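# Penry Field Notebooks: Data Card

Version 2, October 2023
Maintained by the Siter group, in partnership with the Patik Station Library

## Summary

The Penry collection holds transcribed field notes from a long-running river survey that began in 1932. Each record joins a geological observation to any biological observation made at the same site. The two sets were kept in separate offices for decades and used different site names. This release places them under one shared list of sites.

## Contents

- `sites.csv`: one row per survey site, with old and current names
- `rocks.csv`: bedrock, sediment and bank notes
- `life.csv`: plant, insect and fish notes
- `terms.csv`: words that the two offices used in different senses

The collection contains around 2000 records. Dates follow the notebooks. Where a notebook gives only a month, the day field is left blank.

## Shared Vocabulary

Staff from both disciplines reviewed the terms file before release. Words such as "bed," "bank" and "cover" are tagged by office of origin, and the original wording is kept in every case.

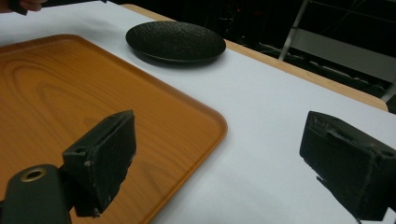 Texture terms required the most discussion. Geologists used "grain" for particle size, while the botanists used it for the direction of fibers in wood. In ordinary speech the word also covers surface patterns, such as the dark rings curving across the orange tray, and a few notebook entries use it in that looser way. "Pebbled" has a similar problem: it may refer to loose stones on a bar or to a bumpy finish like that of the round black dish. Entries of uncertain meaning carry the tag `sense_open`.

## Known Limits

Winter visits are few. Site positions recorded before the shared list was adopted may be wrong by as much as 10 meters. Users should not combine counts from the two offices without reading the method column.

## Tools and Access

Files were checked with Cilia, our in-house record matcher. Corrections may be sent to the Siter data desk and will be included in the November update.

## Comments

**marshreader:** Does the method column cover the early insect notes? Mine shows blanks for most of them.

**siter_data_desk:** Those blanks are correct. The early notebooks did not record a method.

**bankfull:** Thank you for keeping the old site names. I had a box of maps I could not match to anything.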